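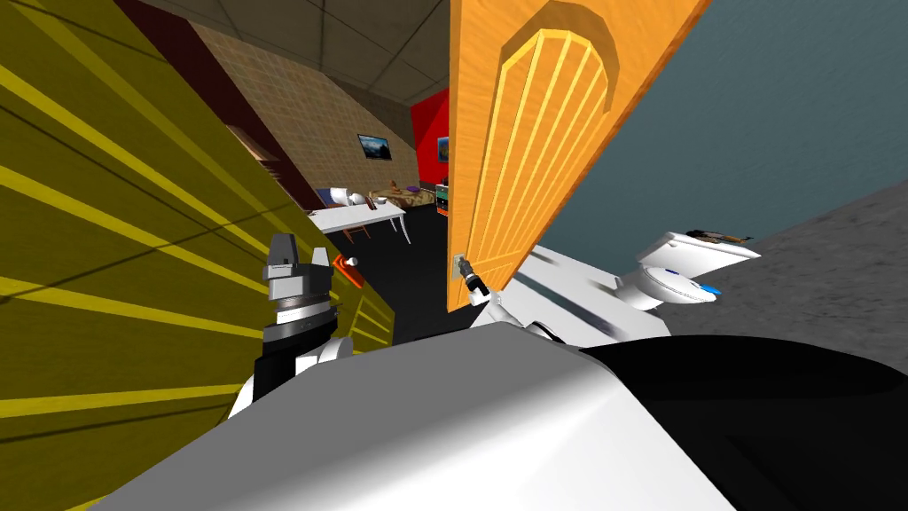 Incidencia 196: la puerta del trastero se abre sola y roza al cerrar

Estado: resuelta
Abierta por: Karim Belhaj
Asignada a: Taha Kabbaj
Edificio: Abou Zeid, planta baja
Fecha de apertura: domingo, 15 de junio de 2025

Descripción del problema

La puerta de madera del trastero no se queda cerrada. Si no se echa la llave, se abre unos minutos después de cerrarla. Además roza en la parte de arriba, del lado de la cerradura, y hay que empujar con el hombro para que entre en el marco. Empezó a rozar cuando cambiamos el suelo. Bisagras Plarmont, las originales. Cerradura Favanen, cambiada el año pasado.

Comprobaciones previas del usuario

Engrasé las bisagras con aceite en espray. Ya no chirría, pero sigue rozando. También lijé un poco el canto y no noté diferencia.

Respuesta de Taha Kabbaj

Karim, no lijes más por ahora. Cuando roza arriba del lado de la cerradura, lo normal es que la hoja esté descolgada de la bisagra superior. Haz lo siguiente y me cuentas:

1. Abre la puerta a la mitad, agarra la manilla y levántala. Mira si se mueve la bisagra de arriba.
2. Aprieta a mano los tornillos de las bisagras, sin atornillador eléctrico.
3. Apunta si alguno gira sin llegar a apretar.
4. Mide la holgura entre hoja y marco arriba, en los dos extremos.

Respuesta de Karim Belhaj

Se mueve la de arriba. Dos tornillos del lado del marco giran en vacío. Holgura: 5 mm del lado de las bisagras y cero del lado de la cerradura. Los de abajo están firmes.

Respuesta de Taha Kabbaj

Confirmado, los agujeros están pasados. Calza la hoja por debajo, saca esos dos tornillos y rellena los agujeros con espiga de madera y cola. Deja secar hasta el día siguiente. Luego taladra una guía fina y pon tornillos Vokow de 4 x 50. Los que lleva ahora son demasiado cortos.

Si después sigue abriéndose sola, el problema es del resbalón: marca con lápiz dónde toca en el cerradero y mándame la medida.

Respuesta de Karim Belhaj

Hecho. Ya no roza. El resbalón tocaba por debajo del hueco del cerradero, pero al subir la hoja ha quedado centrado y engancha bien. Dos días sin llave y no se ha abierto.

Queda pendiente barnizar el canto donde lijé.

Nota de cierre

Se cierra la incidencia. Revisar el apriete de las bisagras en agosto.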